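Gripper bake-off, part two: still in the simulator

The Jikard two-finger gripper has been talked up at Varthorpe since July, and the claim doing the rounds is that it handles "anything you can get the fingers around." Mandla Ntuli ran 118 simulated grasps with it to find out what that covers. My short answer is boxes, mostly, and small ones.

The numbers look good until you sort them. Of 16 object shapes in the set, 10 gave no trouble. Big flat-sided items did a lot worse, and the long board is where I stopped believing the brochure. A slab lying flat gives the fingers very little to get hold of, and the controller keeps lining up as if it had a cube.

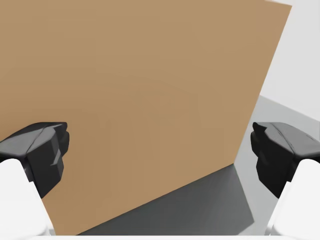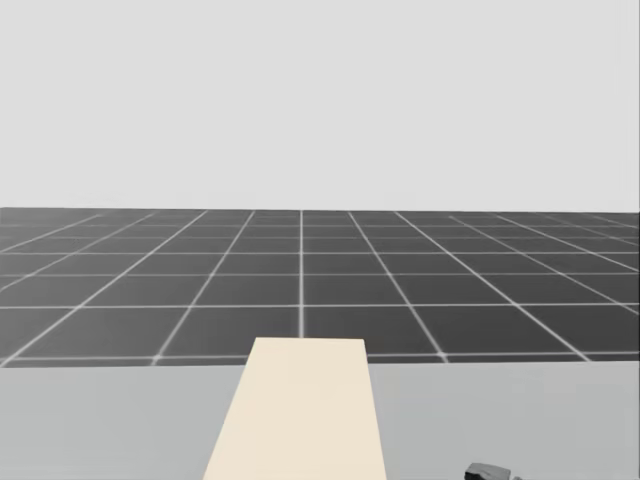
Simulator views from the Jikard trials: a large tan panel between the open fingers (first), and the cream board on the tabletop (second).

I have a second gripe, about cameras. Up close, a plain panel can fill most of a view and leave the software with almost no edges to work from. The Hsieh controller is supposed to cope with that. I'd like to see it do so on something other than its own demo files.

Mandla is more upbeat than I am and wants to move to hardware at the Jivville shop. Fine – but a gray table with soft, even light is a kind place to test, and our benches are neither. I've asked for 8 more shapes first, all of them awkward. Send suggestions to Mandla.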